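# The Long Reign of the Wipe-Clean Tablecloth

My grandmother owned two tablecloths. One was linen, lived in a drawer with a bar of soap, and came out for funerals. The other was oilcloth with lemons on it, and everything that ever happened to our family happened on that one.

I thought of the lemons last February, standing in a shop called Drevero in the old part of Basley, where Ülle Eglītis sells table coverings off the roll and has opinions about all of them. She stocks 60 patterns. She dislikes most. "People come in for gray," she told me, in the tone of someone reporting a theft. "They go home with cherries. I let them stand there until it happens."

Oilcloth proper, the kind made by painting linseed oil onto canvas and waiting a very long time, is nearly gone from the kitchen. What replaced it was plastic on a soft backing, cheaper and better behaved, and the name just slid over onto the new stuff without asking. Eglītis keeps a square of the real thing behind the counter, cracked like a riverbed, and hands it to customers to smell. Some of them buy a yard of vinyl right afterward, which she finds insulting and profitable.

The case against the printed tablecloth has been made many times, usually by people with nice tables. It curls. It holds a fold from the factory until the day you throw it out. If you put a hot pot on it, it will remember that pot longer than you remember who cooked. And it's loud. A certain kind of magazine (I have written for several) will tell you that a table should be "allowed to breathe," as though it had been running.

But the people who use these cloths aren't thinking about breathing. They're thinking about soup. The kitchen table is where taxes get done and radios get taken apart, where a child glues one thing to another thing and then to the table. A bare wooden top wants looking after, like a horse. A printed cloth wants a sponge.

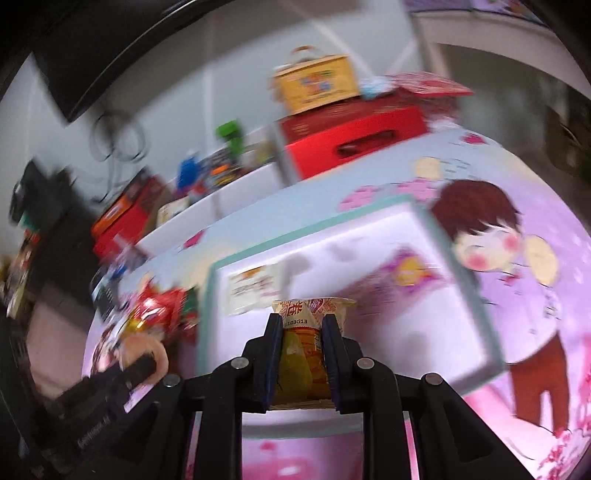

*A snack cup over a pink-and-white cloth, with blossoms along one edge and a cartoon child for company.*

Cartoon prints are the part of the trade that polite opinion has never made peace with. Fruit is allowed, being nostalgic. Checks are allowed, being vaguely Italian. Put a face on a tablecloth, though, and grown adults start talking about their standards. Eglītis used to keep the faces at the back of the shop. Now they're in the window, and she says the ones buying them mostly have no children at all.

Aivar Kütt is one of those. He's a retired piano tuner who lives up the hill in Plinska and changes his tablecloth with the seasons, by which he means his moods. There are 23 of them rolled up in his hall closet, standing on end like organ pipes. On the day I visited, he'd gone with penguins.

"My wife chose the first one," he said. "I complained for a year. Then she went to visit her sister and took it off the table to wash it, and I ate standing up for a week. I couldn't sit down to that bare thing. It looked like an office."

He showed me the knife mark on a cloth with sailboats, the candle burn on a cloth with more sailboats, and a purple stain that he and his wife still blame on each other. He won't patch any of it. He did once try a glass top, which he'd been told was elegant, and spent the following month looking at his own knees.

The argument for good taste tends to assume that you'll be looking at the table. Mostly you're looking at the person across from you, or at the bill, or at the last potato. The pattern gets in sideways. I couldn't draw you my grandmother's dining room, but I could put every one of those lemons back where it was, including the one with the ink on it that I said was my cousin.

Before I left Basley I went back to Drevero to buy something for my own kitchen. I wanted gray. Eglītis went to put the kettle on in the back room and took her time about it.

They're cherries, with a small blue bird every foot or so. The fold down the middle hasn't come out yet.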